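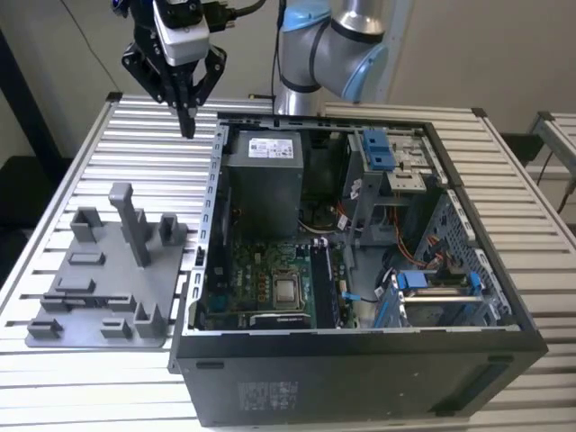
New on the rental shelf: the Carkia Bench Kit

Plenty of you run small repair and refurbishing shops, and if our mailbag is anything to go by, the question we hear more than any other is whether a robot arm can be of any earthly use to a business that sees a different make of computer every morning. For years we have been answering with a polite "not yet." This spring we are changing our tune a little, and we are very pleased (and a tad nervous, if you want to know) to tell you about the Carkia Bench Kit, which joined our rental list in March and can now be booked by any member shop.

The kit is meant for desktop computer work: putting memory in and taking it out, seating a processor, plugging and unplugging cables, that sort of thing. You get a single arm with a two-finger gripper and a sensor housing mounted on top of it, a slotted aluminum table, and a gray 3D-printed fixture plate that sits on the table to the left of whatever you're working on. The computer goes on its side with the panel off, and the arm works down into it from above. If you have ever tried to reach a connector tucked behind a drive cage with your own two hands, you'll have some sympathy for the thing!

We want to say a word about that plate, because it was the part we cared least about when the crates arrived and it's the part we now like best. It has holders of different shapes standing up from it, and the idea is that every loose part has a home, so the arm always knows where to go looking. The files come with the rental, and if you have a printer in the shop you can make your own version to suit the parts you handle most. Our friends at Olport did exactly that in their first week and have since sent us the drawings, which we'll gladly pass along if you write and ask.

Now for the grumbles, and there are a few. Setting up took us 2 days, and we had help on the phone for a good part of it. The manual was plainly written by people who already knew how to use the kit, and the chapter on gripping force sent us around in circles until we gave up and called. Cables are still the hard part. A stiff, flat plug it will manage nicely once it has been shown the way, but a thin cable that flops over to one side can leave the arm hunting, and you will want somebody nearby to tuck it back. Older towers with a great tangle of wires across the middle are the worst for this, and we'd suggest starting with something tidier while you find your feet.

On the other hand, memory sticks went far better than we had dared hope. We ran 80 of them in and out over a long afternoon, mostly to see if it would get sulky, and all but 5 went in on the first try. Those were all in one old case with a bent rim, so we are inclined to forgive it.

Teaching a new job is done by guiding the arm through the steps by hand and saving them as you go. It's slow the first time, and you do feel a bit silly leading a machine around like a pony, but by the second job we were moving along at a fair clip, and one of our least computer-minded people (who asked not to be mentioned, so we won't) took to it quicker than the rest of us.

Rentals run by the month, with a minimum of 2 months, and delivery and pickup are handled by Talebi, the same outfit that moves our test gear. They will need a ground-floor door wide enough for a pallet and a clear spot near a wall outlet. A half day of training at our Pesside workshop is included for each rental, and we'd really urge you to take it, even if you are the sort who never reads instructions. Bring a tower you know well, and the screws that go with it.

To put your shop's name down, reply to this newsletter or stop by the front desk at Pesside during regular hours. Please tell us what kinds of machines you see most, so we can load the right set of saved jobs before the kit goes out to you.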